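Sorting and shelving large picture books on a light wood table

Applies to: oversize picture books, hardcover or softcover, mixed languages
Written by Iveta Oravec for the Stemdale reading room
Revised in November

Large picture books wear out sooner than chapter books. The covers are wide in proportion to the spine, so a book left leaning will bow, and a book left open under another one will crease at the gutter. The procedure below is the one used at Stemdale for returned books. It assumes a flat table, a dry cloth and a shelf with upright supports.

1. Clear and wipe the table

Take everything off the section you intend to use. Wipe along the grain with a dry microfiber cloth, then look across the surface at a low angle. Grit shows up better that way than from directly overhead. A single grain under a glossy cover will leave a scratch when the book is slid. If the table needs a damp cloth, let it dry for 26 minutes before any paper touches it.

2. Close open books first

Returned books often arrive nested, one lying open beneath another. Lift the top book straight up. Do not pull it sideways, as the edge of the cover can catch the page underneath. Close the lower book from the outer margin with a flat hand, and check that no page has folded back on itself.

3. Check the cover

Look at the corners, the hinge and both ends of the spine. Dark glossy covers hide dents but show fingerprints – wipe them with the same dry cloth, folded to a clean side. Set aside any book with a lifted laminate edge. The repair tray is on the Gashaw cart.

4. Turn the book upright

Hold the book by both faces, close to the spine. Keep the grip low enough that the boards stay closed. Do not lift by the head of the spine, which is the most common cause of torn spine cloth. Stand the book on its bottom edge and keep a hand on it until it has support on both sides.

Table surface, covers, upright hold:
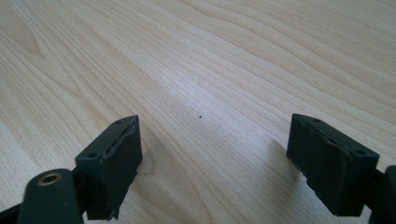
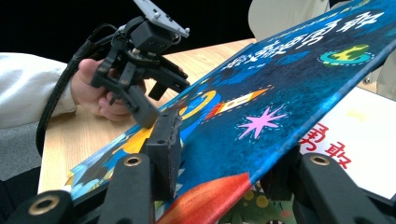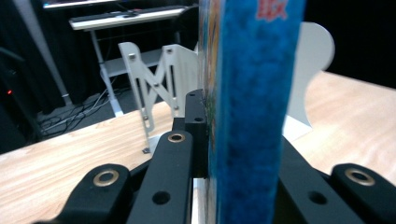
Mulugeta Kahsay wrote in to say that step 4 does not suit softcovers over a certain size, which fold at the middle when held only near the spine, and that he puts a sheet of stiff card behind them until they are on the shelf. The card method works and has been added to the procedure. Cut the card 2 mm shorter than the book so that it does not protrude.

5. Shelve by height, then by language

Place the tallest books at the end nearest the fixed upright. Within one height, group by language. Chinese titles are shelved by the pinyin of the first character, and the pinyin goes on the spine label in pencil. Leave enough slack to fit a flat hand between the last book and the support. A tightly packed shelf damages spines on removal; a slack one lets the boards warp.

6. Record

Enter the shelf code and condition in the Skerkine sheet. The code for oversize picture books is 883. Condition is a single letter: G for good, W for worn, R for repair. Books marked R stay off the shelf until the entry has been changed by whoever did the repair.

Questions about labels go to Mihret Sisay. Replacement card is in the lower drawer, under the label stock.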